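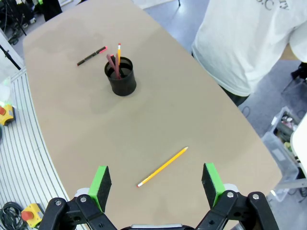
Page 2 of 3

Curneo Boards > Shop Floor > Rules and Good Practice
Topic: Where does the e-stop live? (and other house rules)

gripwrench
Picking up from the last page, where we lost most of a day to whether "house rules" needs a hyphen. It doesn't.

Rule 4 in our draft says the stop button has to be within arm's reach of whoever is standing at the table. Two yellow boxes sit beside ours, both on the same side. The person tends to stand on the other one. Pencil goes in the cup, everyone is happy, and the draft says we're in violation of a thing I wrote myself.

Do I move the boxes or the rule?

poonfan156
Move the boxes. You wrote the rule before you were tired of it, so trust that guy.

Sorneck_Dave
Disagree. Arm's reach of whom? At our place the operator has the button and the helper has a voice. If the helper yells, the operator hits it. We've run that way for 3 years on the Sorneck cell.

poonfan156
"The helper has a voice" is going on my wall. What's the plan if the helper's voice is busy chewing?

Shiuli Thambiah (moderator)
Both of you are answering different questions. One is who may stop the machine, and that should be everyone. The other is who can reach the button from where they stand. Write them as two rules. Ours at Skiltatum read:

4a. Anyone may stop the arms at any time and doesn't have to explain until afterward.
4b. Anyone inside the taped line has a button they can reach without leaning over the table.

And do a proper risk assessment first, please. A forum thread isn't one, even a long one.

gripwrench
4b means a third box, then. Fine. I'll go make friends with purchasing.

Next up is rule 7, "no bystanders." Discuss.
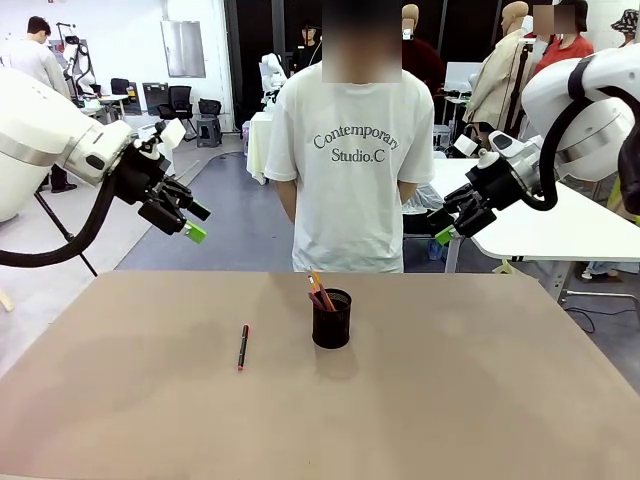
Curneo Boards - Rules and Good Practice - Page 3 of 3

tapeline49
Rule 7 as written would clear out half the room, plus possibly the mannequins. Define bystander.

gripwrench
Anyone not working on the task.

tapeline49
So the person straight across the table, between two grippers, arms at their sides. Working or not?

gripwrench
Working. Standing is a job.

Sorneck_Dave
I'd drop 7 completely. Shared rooms are shared. Tape the floor, mark how far the arms can reach, and let people get on with their day.

Shiuli Thambiah (moderator)
Keep it, but tie it to distance. "Bystander" invites arguments about job titles. "Inside the line" doesn't. While you're at it, add one for cables on the floor, as those trip people who've never been near a robot.

poonfan156
Seconding cables. My shin has opinions.

Sorneck_Dave
I can live with distance. I still say one button and a loud helper.

gripwrench
Noted, Dave, and overruled. Version 2 of the draft goes up tonight. No hyphens.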